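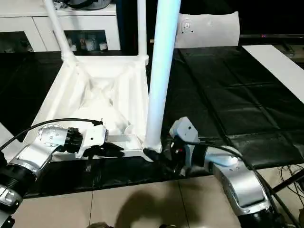 Girside Chair Handling - README

Thank you for taking an interest in this set. It began as a fairly ordinary collection of two-arm chair handling, recorded under the Molum project, and it would have stayed ordinary if we hadn't had a fault in January that made us go back through everything we had and think again about what we were giving people. Please read the part about the fault before you train on anything, even if you skip the rest (we do understand, we skip READMEs too).

Version note

This is the second release, dated Feb 17, 2023. It replaces the first one completely. If you still have the old copy on a disk somewhere, please delete it - the file names are the same and it is very easy to mix them up.

What is in it

There are 1,762 episodes. In each one a pair of arms is driven by an operator to take hold of a moulded plastic chair, turn it, tip it or set it down. You get the head camera view, the joint positions for both arms, the gripper opening and the motor current at each wrist. The operators were Onni Lehtinen and Barış Türkmen, who between them must know that chair better than whoever designed it.

What went wrong

During a long session in January the right gripper began to report that it was closed when it had in fact stopped short. The software believed the report, the arms carried on with the lift, and the chair slid out and came down hard against the left wrist. Barış pressed the stop straight away and was well outside the marked area, so we are glad to say the only damage was to a cable clip and to our pride.

We first blamed the operator, then the plastic, and we owe an apology for the first of those. The real cause was a worn connector on the gripper cable. When the wrist was bent sharply, the position signal froze at its last good value for up to 40 milliseconds, and our check for stale readings was set far too loosely to catch it. Valtonen, who look after the arms for us, found it by wriggling the cable by hand with the motors off, which we might have tried a good deal sooner.

How to spot the affected episodes

Every episode now has a field called grip_trust, with a value from 0 to 2. Zero means the right gripper reading froze at least once while the arms were loaded. One means it froze with nothing held. Two means we found no fault. The pictures themselves are fine in all three cases, so people working only on vision can use the lot.

Please don't use grip_trust 0 episodes to teach a policy when to lift. Irnia, our own baseline, learned from them before we knew, and it picked up a nasty habit of pulling upwards before it had a proper hold of the leg.
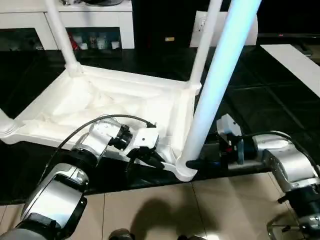 If you are repeating this on your own arms

1. With the motors off, bend each wrist as far as it will go and watch the gripper reading for a freeze.
2. Treat any reading that hasn't changed its time stamp for 4 milliseconds as missing, and hold the arms still until a fresh one arrives.
3. Compare the wrist current with the gripper opening before every lift. A closed gripper with hardly any load on it deserves a second look.
4. Keep everybody outside the marked area while a chair is held, including the person who only wants to nudge it a little.

Known gaps

We used one style of chair throughout, so please be careful about claims for other furniture. The left gripper cable was replaced at the same time as the right, and we haven't gone back to test the old one. Onni has kept it in a labelled bag and means to get round to it. Corrections are very welcome through the issues page, and if you find a frozen reading we have missed, do send the episode name along with the joint it happened on.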